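Laundry day tips from the Kedik kit

I've had the Kedik hand grippers for two weeks now and I'm having far too much fun with them. If you haven't run across them, Kedik is a pair of hand-held robot grippers that you work yourself, one per hand, while the camera in each one records how you do a chore. Later the recordings go to Witow, the service that comes with the kit, and they use them to teach robot arms to do the same job. The kit is $739 to buy or $224 a month to borrow. I'm borrowing, but I keep looking at the other number.

So, tips! Most of these I worked out the slow way, and a few of them have changed how I handle small cloths with my own plain fingers.

Start with small, flat things. Napkins, washcloths, handkerchiefs, paper towels folded once. Bath sheets can wait until you have a feel for how far the fingers open. I tried a fitted sheet on my first evening and I do not recommend it.

Go in at the corner and come from the side. If you pinch straight down from on top you get a big wad of fabric in the pads and then you can't lay it flat again. Slide one finger under the corner, close slowly, lift an inch, and look at what you've got before you move.

Keep both marker cubes in the open. The black-and-white squares are how Witow follows where your hands went, so if you hug one gripper against your chest the recording has a hole in it. Long loose sleeves are the worst for this. Push them up past the elbow.

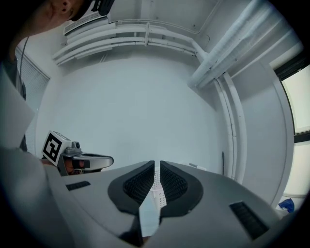 One Kedik up close, the other in hand with its marker cube.

Clean the pads every time you stop. Lint builds up in the texture and after a basket of towels the grip goes slick. A dry toothbrush does it. I tried a damp cloth first and it only moved the fuzz around. The cubes get a soft dry cloth and nothing else – I asked Witow about glass cleaner and the answer was a very firm no, it dulls the print.

Clear the floor before you pick them up. You will be watching your fingers and not your feet, and charger cords love an ankle. Tape down the ones you can't unplug. Do the same with anything on the floor you'd hate to kick.

Glance at the lights on the cubes before you begin. Green on both means you're good. I once did a whole stack of dish towels with one side asleep, and it was my best folding ever, naturally.

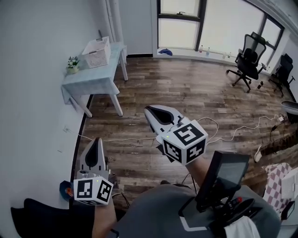 One reader wrote in to say that her wrists gave out long before the battery did, and that the cure was holding the grips looser and keeping her elbows down by her ribs. She also does ten minutes on and five off with a kitchen timer. I've switched to her way and it's so much better! I was squeezing like I was hanging off a cliff.

On to thin stuff, which is where these surprised me. Paper and light cotton want almost no squeeze at all. Close until the item stops sliding and quit there. If it bunches up between the pads, open all the way and start over, since tugging just works it in deeper. 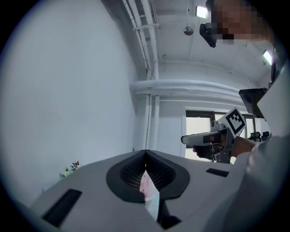

Same goes for tissue paper and those flimsy produce bags, only slower. I like to hold the far edge still with the left gripper and do all the moving with the right, then trade.

Two gripes. The Grita carrying case that Beyene sells for the kit is a tight fit, and you have to put the grippers in fingers first or the lid won't latch. And the quick-start card skips right over pad cleaning, which I'd have put on line one.

Next up I want to try socks. Matching is still my job, but balling them up should be a hoot. If you've already done it, write and tell me whether you turn the cuff with one finger or two.

Last updated: 15 November 2019
Contact | Copyright, all tips free to share with a link | Back to top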